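Last updated 12 Apr 2019
Reading time: 3 min

Chapter 3
Sorting Mixed Small Goods

Household storage fails most often at the level of the small object. Furniture has a fixed place and clothing has an obvious one. Toys, play food, spare bowls and utensils have neither, and they collect on the nearest flat surface. This chapter sets out a method for sorting such objects into groups that can be stored and found again.

The method follows the scheme Ffion Yorath developed for the Hopkin play library, which held over 3,000 loose items when sorting began. Yorath worked in batches of 25. Each batch was spread on a bare table and sorted completely before the next was brought out. A larger batch hides small pieces under large ones — a smaller one gives too few items for groups to form.

3.1 Choosing the basis of a group

An object can be grouped by material, by use or by subject. The three do not agree. A play spatula and a toy figure may both be hard and washable, yet they belong to different games. A plush peach and a smooth model peach share a subject, but the plush one needs different cleaning and takes up more room in a bin.

Yorath's rule is to sort first by use, then by cleaning method. Subject is used only for labels. Under this rule a mixed table of play goods separates into figures and vehicles, cooking tools, bowls, hard food and soft food.

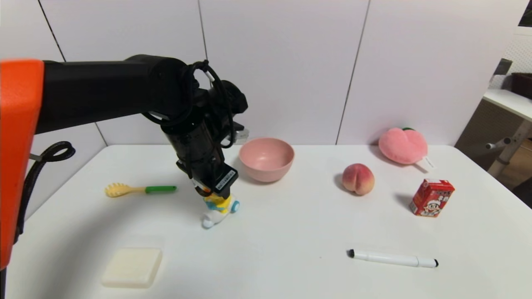 Objects that fit two groups are set aside until the batch is finished. A bowl is the usual case, as it can be stored with cooking tools or used to hold play food. Assign it to the group with fewer items, and record the choice on the bin label so that later batches follow it.

Figures attached to a vehicle are treated as a single object. Separable parts are bagged together before sorting.

3.2 Terms used in this chapter

Batch: the set of objects on the table at one time.
Holdover: an object set aside until its batch is finished.

Related
Chapter 2: Bins, Trays and Labels
Chapter 4: Cleaning Soft Goods
Case study: The Celadel Toy Room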